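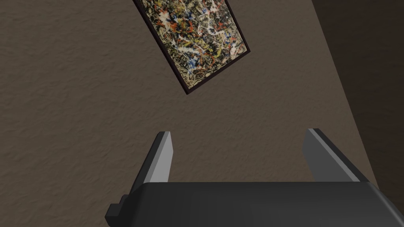

1/ OK so I have now lived in a rental with bumpy walls for 5 years and I finally have opinions about hanging stuff! Big ones! I've ruined so much paint. Everybody tells you to buy the sticky strips, and the sticky strips are great if your wall is smooth like a fridge door. A taupe plaster-look wall with all those little ripples and ridges is a different animal, and an abstract painting in a frame hanging at that steep a tilt is a whole other problem.

2/ My first try was the cheap strips from Drakos. Two small prints stayed up till July, then we got a humid week and I heard them go at 3 am. One landed behind the couch and I left it there for a month.

3/ Then my aunt Magdalini Ververidis came over with a hammer and a jar of tiny brass nails. She does not measure. She squints, says "there," and whacks it. I've checked her with a level since and she's better than the level, which is annoying.

4/ What I use now: two nails per frame, a hand's width apart. One nail in the middle and it swings every time somebody shuts the bathroom door. Two little rubber dots on the bottom corners too – the Wumex ones, 80 in a pack, I'll be buried with the leftovers.

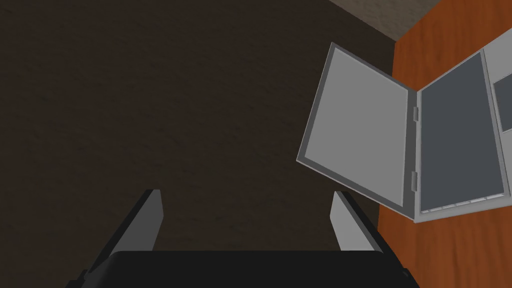 5/ Stuff I'd skip: the Imley putty. It leaves a greasy spot on flat paint and I've tried dish soap, baking soda, a white eraser, all of it. Still there. I hung a calendar over it.

6/ Somebody asked about filling the holes before you move out. On bumpy walls it's so easy! Dab of spackle, then pat it with a damp sponge while it's soft so it gets the same little bumps. Don't sand it, you'll get a shiny flat patch.

7/ Next up is my giant mirror and I'm scared of it – might just lean it on the dresser. If you've hung one in a rental please tell me what hooks you used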